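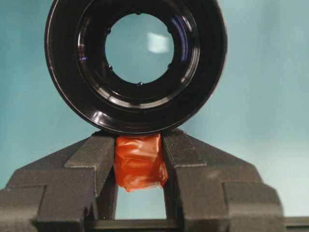 One member wrote to us last November that she'd signed up for the lollies and stayed for the letters, and could we please put the answers to all her friends' questions in one spot so she could stop typing them out. Fair enough! Most of what people ask us about the Petau Lolly Swap is on this page now.

What is the Petau Lolly Swap?

It's a swap by post for people who love lollies, toffees, boiled sweets, liquorice and anything else that comes in a crinkly wrapper. You pack a box of favourites from your part of the world, we match you with someone in another part, and they do the same for you. We started out as a handful of keen people in Petau and there are now 1,253 of us on the list, which still amazes me every time I open it.

How often do swaps happen?

Four times a year, in February, May, August and November. You can join all of them or just the one. November is the big one, so get in early if you have your heart set on it.

How do I get matched?

On the sign-up form you tell us what you like, what you can't eat and how far you're happy to post. We do the matching by hand over a couple of evenings (with plenty of tea) and try not to give you the same partner within 2 swaps. If you had a wonderful time with someone and want them again, just say so on the form.

What size should my box be?

We suggest 16 wrapped items, all different if you can manage it. A few people go for fewer kinds and more of each, and that's fine as long as your partner has agreed. Please keep the whole thing under a kilo.

Do the lollies have to be wrapped?

Yes please, every one of them. Loose jelly babies are lovely but they do not travel. If your local shop sells by weight from the jar, ask for a sealed bag. The Filali stall at the Bisport market will do this for you and they'll label the flavours too.

Can I send homemade?

We'd love to say yes – fudge especially – but the answer is no for first-timers. Once you've finished two swaps you can tick the homemade box, and you'll only be matched with people who have ticked it as well. Write out every ingredient, colours included.

What about chocolate in summer?

Save it for August. Even a well-packed bar turns into a puddle in a hot mail van. Hard lollies, sherbet and chews are your friends in February.

I'm vegan, gluten free or allergic to nuts. Can I still join?

Absolutely, and you'll be in good company. Almost 55 members are on our special diets list. Tell us on the form and we'll match you with someone who knows how to read a label. For a serious allergy, please check each packet yourself when it arrives, as we don't see the boxes.

What does it cost?

Nothing to us. You pay for your lollies and your own postage.

My box hasn't turned up. What now?

Give it ten working days, then email your partner and ask for the tracking number. Parcels for Menden often sit at the Bisport depot for a while, so it's worth ringing there before you panic. If it's truly lost, let us know and we'll find a spare-box person to send you something.

Do I have to write a letter?

You don't have to, but please do! A few lines on where you buy each lolly, or which one you always fought your brother for, makes the box ten times better. Drawings count. So do reviews of what you received, and we print our favourites in the newsletter – the fiercer the liquorice opinions the better.

Can kids take part?

Yes, with a parent or carer's name on the form and on the parcel. School groups are welcome too, but email us first so we can pair you with another class.

How do I leave the list?

Reply to any newsletter with the word "stop" and we'll take you off before the next matching. If you've already been matched, please send that last box first.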